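The Lake Animal at Merville, and Why I Keep Going Back to It

Hello again, dear readers, and welcome to the ones who found us through the sea serpent item last month. There were more of you than I expected, and I'm still working my way through the mail, so please be patient if you wrote and haven't heard back. I do read every letter, even the long ones. Especially the long ones, if I'm being truthful, because those tend to be where the good stories are hiding.

For this issue I want to talk about a lake animal. Several of you asked whether I had ever heard of the Merville "hump," and yes, I have, and I've been collecting bits and pieces on it for a good many years. Merville is a small place with a long, narrow lake, very dark and very cold, with steep sides and a lot of drowned timber along the north shore. The story goes back to the logging days. Men working the booms would see a dark back come up between the logs, smooth and wet, roll over once, and go down again with hardly a splash. They called it the Old Sow, which I think is a wonderful name, and nobody in those early accounts sounds particularly frightened of it. One fellow complained that it upset his lunch.

The best modern sighting I know of came from Marietjie Swanepoel, who was staying in a cabin on the north shore one November. She got up early to let the dog out, with the lake flat as a plate, and she saw something moving from left to right past the end of the dock. She wrote to me: "It was the color of a wet boot. I saw a hump, then a gap of water, then a second hump, and both were going at the same speed. I would have said two otters if they had not been so big. My dog sat down and would not go another step." She had nothing with her to take a picture with, and by the time she got back from the cabin there was only a bit of a wake slapping against the posts.

Now, I like that letter a great deal. She doesn't tell me it was a monster. She tells me what it looked like, how it moved, and what the dog did, and she leaves me to fret over the rest. Those are the reports I trust the most. When a letter gives me a full set of fangs and glowing eyes at a distance of 500 feet in the fog, I do still file it, but in a different folder.

So what could it be? The first thing people say is a sturgeon, and a sturgeon is a fine answer for a lot of lakes. They get enormous, they roll at the surface, and they have that bumpy, ancient look that makes a person's neck prickle. My trouble is that I haven't found any good record of a sturgeon being caught at Merville. There may be one in somebody's attic (if it's your attic, write to me!), but I haven't seen it. Boyang Cui, who has fished that lake since he was a boy, tells me the biggest thing he ever pulled out of it was a trout he could carry home under one arm. He also tells me he won't swim off the deep end, and when I asked him why not, he changed the subject to his truck.

The second idea is timber. Old logs that have been lying on the bottom can fill with gas as they rot, come up all of a sudden, roll, and sink again. I've read about this in connection with other lakes and I think it explains a fair share of the Old Sow stories, particularly the ones from the boom men. A log will look exactly like a wet back. What a log won't do, as far as I know, is travel past a dock at a steady speed on a morning with no wind, along with a friend.

That leaves otters, beavers, a swimming moose with only part of it showing, a standing wave left over from a boat, and of course the thing we would all love it to be. I go back and forth. Some evenings I'm entirely sure it's otters, and then I take out Marietjie's letter again and I'm not so sure.

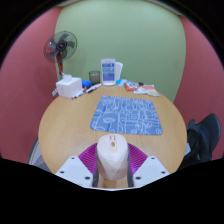
What the Old Papers Say

Shobha Alva has been kind enough to go through the back issues of the local paper for me, and she has turned up 11 separate mentions of the animal, most of them just a line or two tucked in between the church suppers and the price of hay. I had known of only a handful. My favorite describes a party of picnickers who watched it for "the length of a hymn," and I've been wondering ever since which hymn, as some of them go on for quite a while.

She also found an offer of a 200 dollar reward, put up by a hotel keeper named Awad, for anyone who could bring the creature in alive. That was serious money then. It also makes me a little suspicious, as a hotel keeper has every reason to want a monster in the lake, and two of the mentions come in the weeks right after the offer was printed. The others are well before it, though, so he can't have made up the whole thing. As far as Shobha can tell, the reward was never claimed and the hotel burned down some years later.

From the Mailbag

Jianhua Tang writes to ask whether the Merville animal might be related to the one reported at Rinent, over the ridge. I've wondered the same. The two lakes aren't joined by any stream on my map, but the descriptions are close, right down to the rolling over. If any of you have heard of an old channel between them, or a family story about one, I would dearly like to know.

Kalliopi Zupan sends a correction to my piece on phantom black dogs. The bridge where hers was seen is the lower one at Plerine, with the iron railing, and I had put it at the upper one. My apologies, Kalliopi, and to the dog as well.

Next issue I hope to have the first part of the big bird stories, which have been sitting in a box since spring. If you have one of your own, send it along before then, with the place and the time of day if you remember them, and a sketch if you can manage one. It doesn't have to be a good sketch. Mine certainly never are.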